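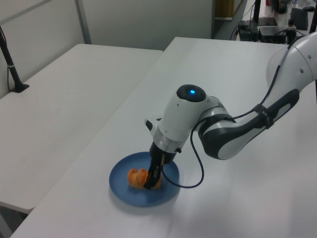 Gripper down at the blue plate, student arm project, Steredden bench.

From: Rachid El Fassi
To: steredden-students list
Date: Jun 5, 2022
Subject: Re: [steredden-students] Grasp width and the plate task

Replying on the list so the Salem group has the same information.

> The May build of our controller opens the fingers to the same width
> before every approach and closes until the current limit trips. This
> was fine on the foam blocks. With food we get two kinds of failure.
> Either the object is pushed sideways by the first finger to make
> contact, or it is squeezed hard enough to leave a mark and then
> sticks to the finger on release. Should we be scoring these as
> failed grasps or failed places? The rules document says "object at
> rest on the plate" and nothing else.
>
> Also, do we have to use the Munasholm logger? It drops the gripper
> current channel whenever the arm is paused, and we lose the part we
> want to look at.

Scoring first. A sideways push before closure is an approach error and goes in the approach column. A marked object that ends at rest on the plate is a completed place. Put an M next to it and we will decide at the end of term what an M costs. An object that sticks and comes back up with the fingers is a failed place, even if it drops onto the plate a moment later. I would like all groups to use this from now on, including for runs already in the sheet, where there is enough in the log to tell.

The sheet has 174 attempts in it. For 137 of them the outcome column and the log agree. Most of the rest look like people typing into the wrong row. Four are real disagreements, and I have written to the groups concerned.

Controller, next. Closing on a current limit alone is a poor choice for anything soft. By the time the current rises you have already compressed the object, and the amount depends on closing speed. Two changes are worth making before you touch anything else:

1. Set the closing speed to 33 percent below the last 10 mm of travel. It is one line in the config file (close_speed_final). Leave the rest of the stroke alone.

2. Stop on position or current, whichever comes first. The position target comes from the width estimate minus 2 mm. If the width estimate is missing, abort the attempt. Do not fall back to full closure.
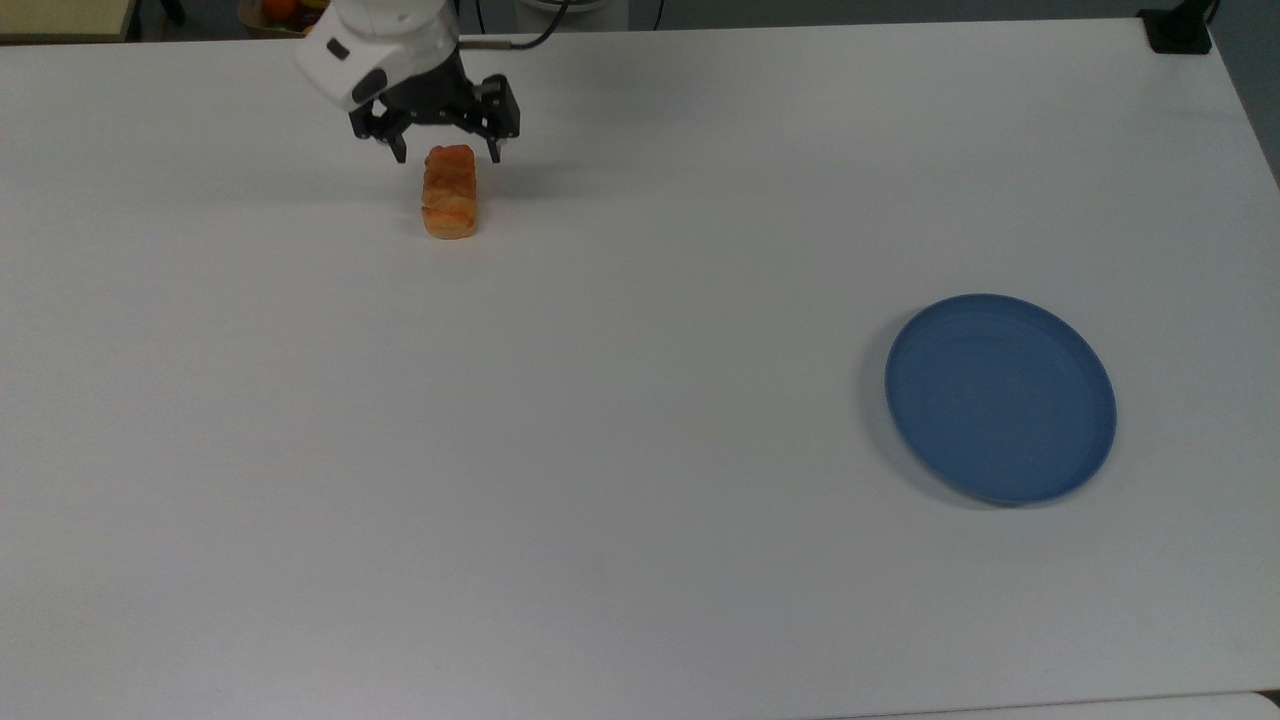
Pre-grasp width is the other half of the problem, and the current code treats it as a constant. It should be a function of the object's short axis and of how much you trust the detector. A fixed wide opening is forgiving when the object is alone. With the bread roll, which is longer than it is wide, the open fingers leave a gap wider than the roll itself, and the tabletop between it and the plate is clear, so a few millimeters of lateral error should be recoverable. Over the plate the same opening becomes a problem, as the rim limits where a fingertip can go. I suggest one margin for picks from the table and a smaller one for anything that starts or ends inside the rim. The Sasell wrapper already takes margin as an argument. It has been left at the default in every group's code that I have read.

On yaw: several of you are taking the long axis from the bounding box. For an elongated object seen at an angle this gives a biased answer. Use the mask and take the principal axis. For round fruit the principal axis means nothing and the wrist will spin to whatever value the noise produces. Check the ratio of the two axes first and skip the rotation when it is under 1.2.

The logger. Yes, please keep using the Munasholm one, so that the files stay comparable. The dropped channel is a known fault. The logger subscribes to the motion state and stops polling the gripper when the state is "paused." Setting poll_always to true fixes it and makes the files larger. Clear out old runs before you turn it on — the bench machine does not have much disk left.

Three smaller items:

The cable on the forearm needs enough slack for full wrist rotation in both directions. Check it by hand at both limits before running a new trajectory.

Re-zero the gripper after any collision with the table, including light ones.

Commit the config file with the run. I cannot compare results when I do not know the closing speed.

Salem group: your branch still has the old table height. Pull from main before your next slot. If the merge conflicts in workspace.yaml, take the version from main and send me the diff.

Rachid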